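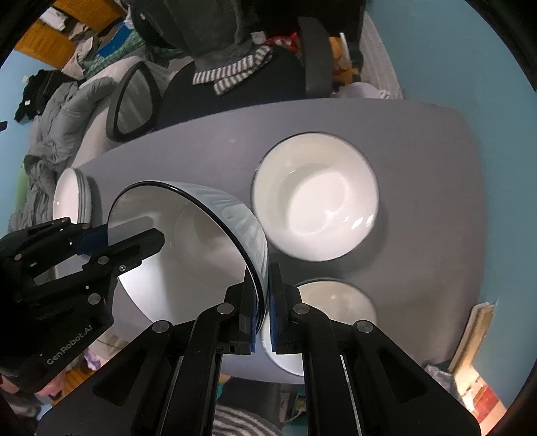
Two-gripper handling of a rimmed bowl at a table, wrist view.

Girkordale Tableware: Hand-Held Demonstrations
Data card, release 2

Summary

Girkordale Tableware is a collection of demonstrations in which a person holds a gripper in each hand and arranges bowls and plates on a table in a furnished room. It was prepared by the Drestby group for training and testing two-arm manipulation policies. The release contains 504 episodes. Each episode covers one attempt at one task and is stored with its own record of gripper opening, estimated tool pose and task instruction.

Intended use

The collection is intended for imitation learning, for pretraining visual encoders on close-range manipulation, and for study of how two hands share work on rigid, glossy objects. It may be used as additional training data alongside recordings from a fixed robot cell. Users who plan to run a trained policy on hardware should collect a small set of demonstrations on their own arms before doing so.

The data should not be used to identify operators or to draw conclusions about the homes in which recording took place.

Tasks

The task list has 5 entries:

stack_bowls: place one bowl inside another
unstack_bowls: lift the top bowl and set it on the table
bowl_to_plates: move a bowl onto a stack of plates
turn_bowl: turn a bowl from its side to upright, or the reverse
hand_over: pass a bowl from one gripper to the other

Operators received the task name and a one-sentence instruction. Grasp points and the order of hands were left to the operator. Most operators took bowls by the rim, with one finger inside and one outside, and brought the second gripper in to steady or receive the piece. White dishware with a dark rim is common in the set. The rim gives a usable edge for tracking, while the glazed interior often shows strong reflections, and exposure can reach its upper limit on the side nearest a window or lamp.

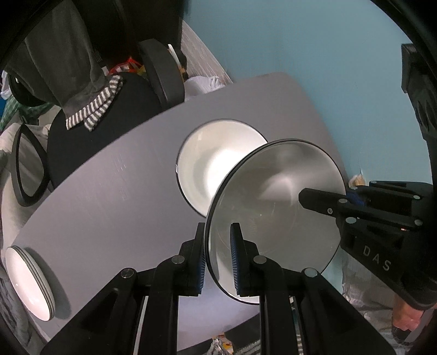 Overlap between bowls is frequent in stack_bowls and unstack_bowls. A raised bowl is close to the lens and looks much larger than one resting on the table, and it may hide a large share of the piece below it. Methods that depend on apparent size should be checked on these two tasks before they are applied to the rest. The occlusion field in the episode record is set by hand and has three values: none, partial and heavy.

Collection procedure

Before each session the operator closed and opened both grippers fully so that the opening signal could be scaled. The two streams were then aligned by a shared start signal. Operators were allowed 25 seconds per episode and were asked to begin and end with both grippers clear of the dishware. Rooms were not tidied for recording. Chairs, clothing and household items remain in view, and their positions may change between episodes of the same session.

Attempts in which a piece was dropped or the grasp was lost were kept if the operator recovered within the time limit. They carry the value "recovered" in the outcome field. Attempts without recovery were removed.

File layout

episodes/ one folder per episode
episodes/ID/left and episodes/ID/right, video and pose for each hand
episodes/ID/record.json, task, outcome, occlusion, room code
splits/ training, validation and test lists
tools/ loading and playback scripts

Splits are made by room. No room appears in more than one list. The loading scripts read the format used by Colis, and a converter for the older Rautiainen format is included in tools. The converter does not carry over the occlusion field.

Known limitations

Pose estimates drift when the lens faces a plain wall for more than a moment. Affected spans are marked in the pose file and should be masked. Parts of the operator's hands are visible in many episodes, a difference from footage recorded on a robot arm. Contact force was not measured. Dishware is mostly light in color, and results on dark or clear pieces should not be assumed to match.

Changes in this release

The hand_over task was added.
Pose files for the left hand were recomputed after a timing error was found in release 1.
Room codes were reassigned. Lists made with the earlier codes will not load.

Corrections

Errors in task names, outcomes or alignment may be reported through the issue page of the repository. Please give the episode ID and the hand concerned. Corrections received by the end of June will be included in the next update.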